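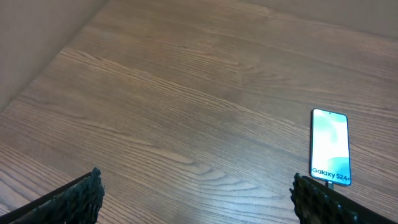 *Figure 1. Table surface and adjoining walls, handset room.*

**Progress report to the Sernex Fund**
**Project:** Horken Handset Lending Service
**Prepared by:** Bence Sipos, project manager
**Date:** 19th July

## 1. Purpose of this report

This report covers the period from January to the present date. It describes the condition of the handset room, the intake and checking of donated smartphones, and the use of grant money against the agreed budget lines. Matters requiring a decision by the Fund are set out in Section 5.

## 2. The room and its furniture

The handset room at the Szénási building came into use in January. The walls have been left in the plain beige in which the landlord handed them over, and no repainting is planned during the grant period. The savings on decoration were moved to furniture, as approved by the Fund in its letter of variation.

The main purchase was the wooden worktable supplied by Josix. It has a smooth, semi-glossy finish and a strongly marked grain in medium to warm brown. The supplier offered a gray composite top at a lower price. The wooden top was selected after staff at the Horken main office reported good experience with a similar one over several years of daily use.

Two points have been recorded since delivery:

- The finish reflects overhead light, and a pale sheen shows on parts of the surface. Staff examining glass for fine scratches have asked for a matte mat at one end of the table. The cost would be met from the existing consumables line.
- The supplier's care sheet calls for a dry cloth only. Cleaning instructions for the room have been amended, and the spray formerly kept there has been returned to the general store.

The lockable cabinet has not been delivered. Josix has twice revised the date. Handsets awaiting loan are being held in the strong room on the floor below, which adds a signed transfer at the beginning and end of each working day.

## 3. Intake and checking of handsets

The target for the grant year is the receipt of 400 donated smartphones. As of this report, 403 have been received, and the target has been met ahead of schedule. Donations came mainly through collection points at branch offices, with a smaller number sent by mail.

Every handset is entered in the register before it is placed on the table. The check then covers the outer condition, the glass and bezel, the display when lit, the buttons and the charging port. A handset whose display does not light evenly is set aside for a second look. Personal data is erased under the procedure attached to our original application, and the erasure is noted against the register number.
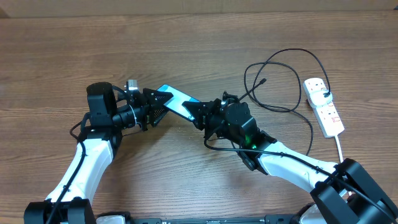

Handsets are checked singly, and no second handset is brought to the table until the first has been entered as passed, held or rejected. This was introduced in response to an early error in which two similar handsets were recorded under each other's numbers. The error was corrected before either was loaned. The single-handset rule has slowed the work somewhat, but no further mismatch has been found in the register.

To date, 143 handsets have been loaned to residents. A further 11 were rejected for swollen or damaged batteries and sent to the licensed recycler. The remainder are either ready for loan or waiting to be checked.

## 4. Expenditure

Spending on furniture is within budget, subject to the final invoice for the cabinet. The consumables line is underspent, chiefly on charging cables, many of which arrived with the donations. Staff time is on plan. A full statement will accompany the year-end report.

## 5. Matters for decision

The Fund is asked to:

1. agree that collection points may stay open although the intake target has been reached;
2. permit a small transfer from consumables to furniture if the cabinet order has to be placed with another supplier;
3. confirm whether rejected handsets should be counted toward the intake figure in future reports.

## 6. Next period

Work will concentrate on clearing the handsets still to be checked and on increasing the number of loans. The register will be reconciled against the strong room stock before the next report is submitted.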